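Posted 27th December by Mared Foulkes
Filed under: Notebook / Handheld grippers / Good practice

Quiet building, heating on, nearly everyone away, so I finally got a clear run at the collection rules. I've been wanting to do this since August! The old sheet was one side of A4 when Shanthi and I wrote it and it has since grown arrows, crossings-out and a stapled bit. It still mostly works, but two people can read it and do two different things, and then we spend an afternoon arguing over why the Plarholm table episodes don't train like the others.

What I did this morning: went through the reject log from the Gonside batch. 3,000 episodes recorded, 288 rejected at review. I'd been carrying a vague idea in my head that most rejects were fumbled grasps. They aren't. Of the 288, 159 were down to the start or the end of the recording, meaning the person began moving before the recorder was properly running, or started with the fingers half closed, or stopped while still holding the thing. That's more than half our waste, and every bit of it can be fixed with a habit. I was so pleased with this I rang Shanthi Herath on her holiday, and to her great credit she picked up and was just as excited.

The rest I haven't split up properly yet. There's a fair lump of tracking loss, some episodes with the wrong task label, and a handful marked "other" by me with no note, which is a rule all on its own (see below).

So, the rules as they stand after today. I've tried to write each one so you could hand it to someone on their first morning.

START POSE
Fingers fully open. Hold the gripper over clear table, a short way up, not resting on it. Count two seconds in your head with your hand still, then go. We used to say "pause briefly" and I timed myself doing that: it's hardly a pause at all. Two seconds feels silly and long. Do it anyway.

The two seconds matter for the width reading too. The calibration script takes the widest value from the opening stretch as its "open" figure, and if you've begun to squeeze by then, every width in that episode is slightly off. You won't spot it by eye. Shanthi found it when Pathirana (our cup-and-tray set) gave us grasps that seemed to close on thin air, and it was all down to a bad open value.

END POSE
Same as the start. Let go, lift away, open fully, two seconds, stop. If the object falls over as you lift away, leave it and finish as normal. Mark it as a fail and keep the recording. Fails are useful. Fails that have been tidied up by hand halfway through are no use at all.

TABLE
Clear everything that isn't in the task list for that session. Pens, mugs, tape measures, phones. Wipe down between sessions, not between episodes. I did have "spotless" in the draft, and Shanthi quite rightly objected that no table is, and that a policy which only works on a spotless one isn't going to be much good in anybody's kitchen. So the wording is now "clear of objects", and crumbs and specks don't count as objects. If in doubt: could the fingers pick it up and would you notice? Then it goes.

Keep the light the same within a session. If you change it, start a new session and put it in the note. We want different light across the whole set, lots of it please, but a change in the middle of a session makes the review plots very hard to read.

FINGERS
This is the part I most wanted to get down properly. At the moment "check the gripper" is one line on the sheet and people tick it. I'd like it to be a real check, done by looking at the thing and then wiggling the thing, in this order:

1. Screws in both fingers. Fingertip tight on the driver, no more. These are printed parts and they'll crush if you lean on them.
2. Inserts in the body. Press a fingernail against the rim. If it turns or lifts, stop and swap the body.
3. Inner faces and pads. Run a thumb along them. Scuffs are fine. A pad edge that lifts when you push it is not fine.
4. Open and close ten times, listening. Any new click goes in the book.
5. Look at the picture from the gripper camera before the first episode and compare it with the last session's.

On 5, I'd suggest we keep one start-pose picture per gripper in this notebook, so there's something to hold up against the screen. First one in:

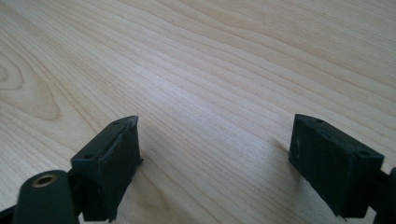 Prundberg Lab · Manipulation Data Group

Open, both fingers showing, nothing but wood between them. For comparing, go by the two top faces: they should sit at much the same level, low in the view, with a wide gap. If one has crept higher than the other, something's loose or the camera mount has been knocked. The brass insert at bottom left is a handy landmark as well, because it's bright against the dark green and easy to find even on the small monitor. I'd like to put a little mark on the monitor surround where it should fall. (Masking tape, pencil line. Nothing fancy.)

The left pad looks slightly worn along its edge. By the letter of rule 3 that's a thumb test before anyone records, so I've put it down for one. It's a good case for arguing over how worn is too worn. My feeling is that we should go by lift and not by looks. Shanthi would sooner change pads on a fixed count of episodes. I can see the sense in that, it takes the judgement out, but I don't have a number I'd defend yet. We could get one easily enough by logging pad changes along with the reject rate, and I'd love to see that plot.

LABELS AND NOTES
Task label gets chosen before recording, never after. If you find you've picked the wrong one, don't fix it quietly in the file name. Add a line to the session note and let the reviewer change it. And no bare "other". If you reject something as "other" you owe it a few words, even "felt odd, can't say why". I'm the worst offender, so this one is aimed squarely at me.

PEOPLE
If somebody walks up to the table, stop and bin the episode. We only keep hands and faces where the person has signed the form, and the form lives in the blue folder. Same rule for screens with anything readable on them. I know we all know this. It's on the sheet for the day somebody doesn't.

Speed: I've left this one loose on purpose. The old sheet said "move slowly" and we got hours of treacle. New wording is "move as you would if you were handing the object to someone". Tried it on myself with the Plarholm blocks and it feels much more natural, with no sudden stops. Want two other people to try it before it goes in for good.

Things I haven't settled:

- Whether the ten open-and-close cycles should be recorded. It would give us a lovely record of wear over time for hardly any disk space. I'm inclined to say yes.
- Who signs off a new table. We've been treating any flat surface as fine, but strong grain and shiny patches might behave quite differently for tracking. Could do a short still test, gripper held in one place over each table, and compare the drift.
- What counts as a session if you stop for lunch. (I say new session, new check. Expecting groans.)
- Left-handers. The sheet assumes right all the way through and it shouldn't.

Shanthi's comments from the phone, as near as I could scribble them: likes the start and end poses, wants them printed large and stuck up by the recorder. Thinks the finger check is too long for anyone to do honestly before coffee, and would drop the listening. I'd keep the listening! We've caught two cracked parts that way. Agreed to try the full list for one batch and see which items ever find anything.

Next: type this up on one side, both of us to run a short session from it with the other reading the rules aloud, then split the remaining rejects into proper groups. Old sheet stays on the wall until the new one has had that run. Draft is in the shared folder under "rules_new". Scribble on it freely, but initial your scribbles, MF and SH are already taken.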